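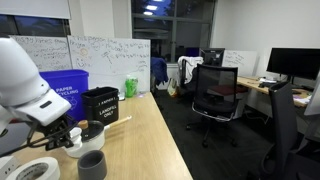 *Photo: Vibeke Kvaran / Pastlow*

Pastlow has completed the first stage of its programme to record everyday handling tasks for use in training a robot control system, the institute announced on Friday. The collection holds 2,472 recorded attempts, each one made by a person guiding a robotic arm through a short job at an ordinary desk.

The work forms part of Casado, a project run jointly with the engineering firm Bronex. Its purpose is to supply a learning system with enough examples of a task for it to attempt the same task without a person in control. Objects used at the desk include a toy saucepan with a long wooden handle, a cup and a roll of tape.

"A saucepan is a useful thing to learn from," said Jytte Steinarsdóttir, who leads the project. "The handle changes where the arm may approach, and the lid has a knob that must be gripped squarely. A person deals with this without thinking, and we need that to appear in the recordings."

Operators worked in sessions of no more than two hours. Before each attempt the objects were moved to new positions, following a printed list of 124 starting layouts drawn up by Ridwan Nair. Every attempt was then given a written instruction in plain English, such as "lift the lid and place it beside the pan".

Failed attempts have been kept. Dropped objects, missed grips and attempts stopped by the operator are stored with a label stating the reason, and the project team will decide at a later date how far they should be used in training. Skarphéðinn Þórarinsdóttir, who is responsible for checking the recordings, said that labels had been the slowest part of the work. Two reviewers look at each attempt separately, and where they disagree it is passed to a third.

The recordings were made in a working office -- a decision taken early in the project. Lighting was left to vary with the time of day, and the furniture was not cleared away. Earlier trials at the Bronex site in Prusanlow had used a plain bench and a fixed lamp, and the resulting system performed poorly when the arm was moved to another room.

A second stage will begin in October. It will add five tasks, among them stacking cups and closing a drawer, and will bring in operators who have not handled the arm before. Oddur Ketilsson of Bronex said the firm wished to learn whether examples from new operators were of the same value as those from experienced ones.

Pastlow intends to make part of the collection available to other research groups once checking is complete. Requests for access should be addressed to the Casado project office.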